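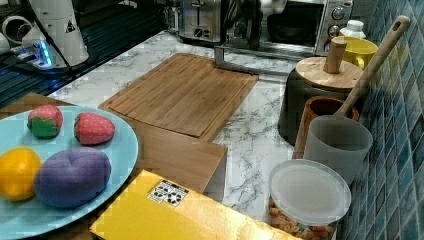
*Two strawberries, a yellow fruit and something purple, with the cutting board behind them.*

I have spent the better part of a year teaching robot arms to move toy fruit, and I'd like to argue for doing more of it by hand. I mean with your actual hand on the actual arm, elbow out, shuffling along the counter like someone steering a shopping cart with a bad wheel.

Most groups I know have gone the other way. You sit at a desk or stand a few feet off, you hold a pair of controllers or a small copy of the arm, and the big arm does what you do. Remote control has won, more or less, and I understand why. It keeps your body out of the camera views. It lets you record from a chair. And the data comes out in the same form the robot will later use, camera in, motion out, with no stray human wrist to edit around. I use it most days and I love it! There is still a small thrill in closing two fingers here and watching two fingers close over there.

But I learned how the arm feels by pushing it, and I think everyone who records demonstrations should learn the same way.

At Birkard, where I work, the kitchen tasks are called the Prurusar set, after a street one of the founders lived on. The set has 3,735 demonstrations in it at the moment. Nearly all were recorded by remote control. A batch of 200 was done by hand guiding, in May of last year, and I recorded 86 of those myself. I went back through them this spring for a talk, expecting to be embarrassed, and I was, a bit. They're slow. There are pauses where I was plainly changing my grip on the arm. What surprised me was how direct the paths are near the object. When you are holding the arm, you go to a toy strawberry the way you'd go to a real one, and you feel straight away when an approach is awkward. The joint gets heavy. Your own shoulder complains. So you back off and come in from the other side, and the next time you start from the other side.

Working remotely, you don't get that. The arm will go into a miserable folded pose for you without a murmur, and you only find out when it runs into a joint limit with the fruit half lifted. New people do this constantly. I did it constantly. Then they record forty more attempts with the same bad pose in them, and we train on those, and the robot picks up the habit as faithfully as it picks up everything else.

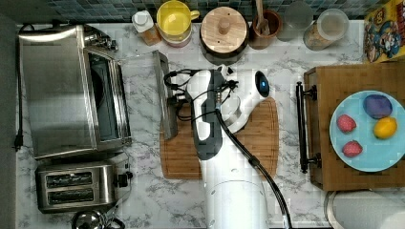 *Oven door open, toy food on its plate, toaster close by.*

Take a counter like this one, which is a pretty normal kitchen counter. An open oven door takes a big bite out of the space an arm can swing through. A person cooking there would adjust without a thought: hip to one side, reach over, tuck the elbow. Ask the same person to do it through a controller and for the first hour they forget the arm has an elbow at all. All their attention goes to the fingertips (mine did too), and the rest of the machine trails behind like a long coat. An hour of pushing the arm past the door cures this faster than any amount of me standing behind the chair saying "elbow, elbow."

Nattawut Sukprasert disagrees with me, and he is better at remote control than anyone I've worked with, so I should give his side properly. His view is that hand guiding teaches the person the wrong lessons. You end up using your own eyes and your own sense of touch, neither of which the robot has. You lean around and look behind the mug. You feel the plate's rim and correct. Then the robot has to reproduce a motion whose reasons it can't see. If the operator works only from the robot's cameras, he says, then everything the operator needed to know is in the recording, and if it wasn't enough for him, it won't be enough for the policy either.

That's a strong argument and I've moved toward it. I'd now record almost any final dataset his way. Where I stay put is on training people. Those reasons the robot can't see are the very things a new operator needs to acquire somewhere, and a wrist camera is a hard place to acquire them.

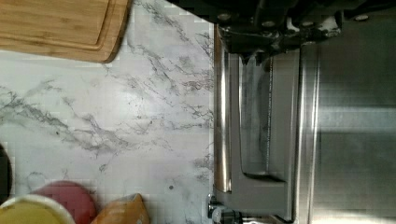

Kaewmanee Review · No. 21 · p. 14

Look at how much of a view from the wrist can be taken up by one steel appliance. Brushed metal reflects in broad bands, a slot is a gray hole with more gray inside it, and judging depth from that is miserable work until you have some feel for where the fingers end. I've watched people creep down toward a slot for half a minute, stop well above it, back up and start over. Give them ten minutes with a hand on the arm, lowering the same finger toward the same slot, and afterward they come down at something like a sensible speed. They've got the distance in their arms now, and they bring it with them to the controllers.

There's a practical objection, which is that plenty of arms are unpleasant to push. Some are stiff, some sag, and the cheap ones buzz and fight you. Fair enough. The one we call Lilorau has a wrist joint that sticks, and I wouldn't wish it on a beginner. Even so, I'd take a morning on a sticky arm over none. You find out which joint is the sticky one, and you stop asking it to do the delicate part of the job.

So my proposal is small. Before anyone records remotely, have them do a day by hand on the same counter with the same objects, and throw the recordings away. Tell them beforehand that you'll throw them away, too. People get playful when nothing counts. They try picking up the lemon from underneath. They try the plum with the fingers turned sideways, and sometimes it's a better grasp than the one in the task sheet, and then you get to change the task sheet.

I'm doing this with our next two operators in May. Nattawut has agreed to take one of them afterward and grade the remote recordings without knowing whose they are. He thinks he won't be able to tell. I've told him to watch the elbow.

*Nantana Kamolrat*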